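Zikstead has been teaching its gripper to make a bed since August. No remote control anymore, the trainer just holds the thing and does the job by hand. "We tried the joystick way first. 2 weeks, awful," the lead trainer told me. 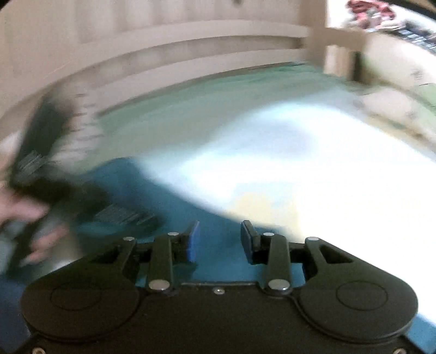
Bed work at Zikstead, gripper open, blue pads on the fingertips.

So how many runs does it take? "We have 163 I'd keep. Want 300." Fast ones get tossed? "Some. If my hand rushes, the robot learns rushing." Sheets are teh hard part, she says. Pillows "fine, mostly". Next up is the Droltard arm, same demos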